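Oltari Returns Bench: README

Last edited 2018-04-07 by Benedicta Zakaria

Hello, and thank you for opening this before opening the data folders. The recordings come from the toy returns bench at Clenel, where a robot arm we call Lela now does part of the sorting that used to be done wholly by hand. I have tried to write it so that people on the bench can follow it as easily as people who work with the files.

What is in the set

There are 498 recordings in all, taken over 41 shifts. Each one has the wrist camera pictures, the finger positions and a short note typed by whoever was on the bench at the time. The notes are left just as they were written, spelling and all, and I would urge you to read them — Ebenezer Atinga's are especially good on toys that roll or tip when they are nudged.
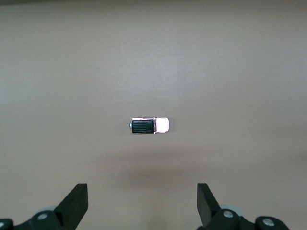 Wrist camera view: toy pickup lying crosswise in front of the open fingers.

Small vehicles make up a good share of the work. They are fiddly things to pick up and put down all day long, and several of us had sore thumbs and stiff necks to show for it, so they were the first job handed over. Boxed games and soft toys are still sorted by hand, and so is anything that needs a battery check.

What has changed on the bench

Two people still work each shift, as before. One looks after the arm and types the notes, and the other does the checking and repairs, and they swap after the tea break. Hours and pay have stayed the same. Ebenezer asked for the swap to be written into the rota, and I am very glad he did, as a whole shift of watching the arm is more tiring than it sounds (and rather lonely, if the radio is off).

Every new starter spends 40 hours sorting by hand before taking a turn with the arm. Please keep to this, even in June when the bench is busy.

Known gaps

The notes from the first 2 shifts are very brief. Recordings stopped with the red button are kept in the folder named Iyer, along with the reason where one was given. Corrections are welcome — leave them in the bench book or send them to me.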